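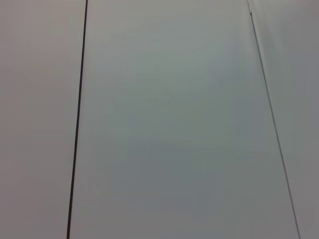
Community Help > Furniture & Surfaces > Joints, gaps and finishes

We use cookies to keep you signed in and to remember which threads you follow. Accept all | Manage choices

Gray panels: fill the dark gap, or leave it? And why is one of them pinker?

Loubna Lahlou

Hi all, long-time reader, first time asking. I'm redoing the little back room as a sewing room and I've put in one of those Homar panel tops, the kind where you lay flat panels side by side on a base and they make one long surface. It came from Lecomte, four panels, pale gray, matte, nothing on them at all, which is exactly what I wanted because I cut a lot of patterned fabric and a busy top makes me dizzy.

Two things are bugging me and I can't tell whether I'm being fussy.

The first is the joint between the left-hand panel and the wide one next to it. It's thin, and it's the same width the whole way down, so I don't think I've put anything in crooked. But it looks nearly black! On a pale top like this it's the first thing my eye goes to when I walk in. I keep wanting to smooth it away with my hand. The seam on the other side of the wide panel doesn't jump out at me anything like as much, and I'd be perfectly happy if they both looked like that.

The second is the color. All the panels were sold as the same gray. The left one is warmer, a bit pinkish, and the wide one is cooler, almost a green-gray if you look at the middle of it. Side by side with that black line between them it's like somebody drew a border between two countries. My sister says she can't see any difference. My sister also thinks navy and black go together, so I've stopped asking her (love her dearly).

Here are the measurements in case they matter. The space from wall to wall is 1518 mm, and the panels laid out come to 1458 mm, so I have a bit of spare at the far end that I was going to cover with a strip of trim. I had a half-formed idea of using some of that spare to play with the spacing, but I may be making my own life harder.

What I need the top for: rotary cutting (on a mat, don't worry), pinning, ironing small pieces on a wool pad, and a fair amount of leaning on it with a cup of coffee and staring at things. Pins are what worry me about the gap. If one rolls in there I'll never see it again until it finds my foot.

So, fill it? With what? Or push everything together tighter and hope? And is the color thing a fault I should be calling Lecomte about, or is it something about the light in that room? I haven't glued anything, it can all still come apart.

Thanks so much in advance, you were all so helpful on the ironing board thread even though I was only lurking. 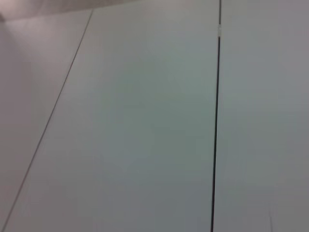
Walthorpe, July

Adding to my own post, sorry, I tried a couple of things before anybody got to it.

I went over the joints with a dry paintbrush and then the thin nozzle of the vacuum in case it was dirt making the line look dark. There was a bit of fluff. The line is as dark as ever, so I'm fairly sure I'm looking down into a shadow.

I also tried staring at the colors at breakfast time and again at 9 in the evening with the lamp on. The left panel still looks a touch more mauve to me than its neighbor, lamp or no lamp, but I've been looking at it so much by now that I wouldn't swear to anything. I have not called Lecomte yet. I've got the receipt, and the leaflet, which has a drawing of a smiling man lifting a panel by himself and no words at all.

Oh, and the trim strip I bought is 80 mm wide, so it covers the spare at the end with some overlap onto the panel. I could cut it down if I have to.

marl_and_twine

Leave the gap open until you've sorted out the color. If you fill the joint and then Lecomte agrees to swap a panel, you'll be picking filler out of an edge with a toothpick, and the replacement might sit a hair differently anyway. I did this in the wrong order with a shelf once and I was so cross with myself.

For the color, lift out the left panel and the wide one (get a second pair of hands, the smiling man is lying to you) and turn one of them end for end. Then put it back and look again from the doorway. With a matte finish, the way light comes across a panel can push it warmer or cooler, and the walls get into it too. What color are your walls? I had a pale top next to a terracotta wall and I'd have told you under oath that the top was pink. If the warm tint stays with the panel wherever you put it, then it belongs to the panel. If it stays in the left-hand spot and the other panel picks it up when you swap them, it's the room.

Try it with a sheet of plain printer paper on each panel, too. Your eyes settle down a lot when they've got something white to compare against.

If it does turn out to be the panel, call the store before you do anything else. Ask whether there's a batch code on the packaging, and please tell me you still have the packaging. I can't say what Lecomte will do, I've only bought curtain poles from them. I'd go in friendly and with the receipt in hand.

And if they won't swap it, move the odd one to the far end where the trim goes. A small difference in tone next to a strip of trim looks like you meant it. The same difference in the spot you look at first thing in the morning will drive you up the wall.

On the spacing, please don't spread the panels out to use up the spare! You'll end up with more black lines and every one of them will eat pins. Keep the spare all in one place, and your 80 mm strip sounds fine as it is. I'd leave it uncut.

grout_expectations

caulk it

Pendthorpe Pete

OK, a longer answer than the one above me, although he isn't completely wrong.

A gap looks black because hardly any light gets to the bottom of it. You could clean it forever. What you can change is how deep it is, how wide it is, or what's down there for you to see.

Start with width, as it's free. Take the left panel out and run a finger along both edges that meet at that joint. You're feeling for a crumb, a blob of something, a splinter off the base, a bit of foam from the box. One little lump near the middle can hold a whole panel off its neighbor, and as you say the gap is even all along, check for something long as well, like a strip of tape or film that's still stuck to the edge. Protective film is my number one suspect on anything new. I left some on a refrigerator for most of a year.

Put the panel back, push it toward the wide one with the flat of both hands, and check your far end to make sure the whole run moved and you didn't just open up a different joint. If it closes to match the other seam, you're done, go sew something.

If it won't close, put a light-colored backing under the joint before you think about filling it. I use a strip of pale gray or white tape laid on the base, sticky side down, centered where the joint will fall, and then the panels go back over the top. You're giving the eye something light at the bottom of the slot. It costs next to nothing and comes up again if you hate it. On my own bench it took the line from black to a sort of pencil gray. I can't promise yours will do the same, it depends how thick the panels are, and you didn't mention that.

It won't help with pins, though. For pins you want the gap full. My choice would be a removable filler, something flexible that peels back out, in the closest gray you can find. Mask both sides first. I mean it about the masking: on a matte surface a smear of anything shiny will show up every time the sun's on it, and then you'll have swapped one line for two. Test it on the underside of a panel and leave it overnight. If it wipes off the underside clean, go ahead on top.

When it comes to the color of the filler, you've got a warm panel on one side and a cool one on the other, so you can't match both. Go with the wide panel. There's a lot more of it, and it'll make the joint disappear into the bigger piece. If you try to split the difference you get a third gray that matches nothing, ask me how I know.

Skip hard fillers and anything you'd have to sand. You can't sand next to a matte finish without leaving a polished patch. And I'd be careful with caulk (sorry, grout_expectations) where you're going to be ironing close by, even on a pad. Read the tube first and see what it says about heat.

I agree with marl_and_twine about the order, by the way. Color first, then gap. And keep a magnet on a string hanging off the end of the table whatever you decide. I'm not a sewing person but I'm married to one, and I have feet.

Loubna Lahlou

Oh, these are great, thank you! Walls are a sort of peachy cream, so marl_and_twine, you may be on to something there. I hadn't thought about them at all. I do still have the packaging because it's currently being a fort for my nephew.

I'm going to borrow my sister for the lifting and do the swap with the printer paper, and have a feel along the edges while it's all apart. Pete, I'll measure the thickness then too. The tape idea is so simple I feel silly. I do have a roll of white in the drawer, it was for labeling jars.

The magnet already lives in my pincushion, but a second one wouldn't hurt. I'll post again once the panels have been moved.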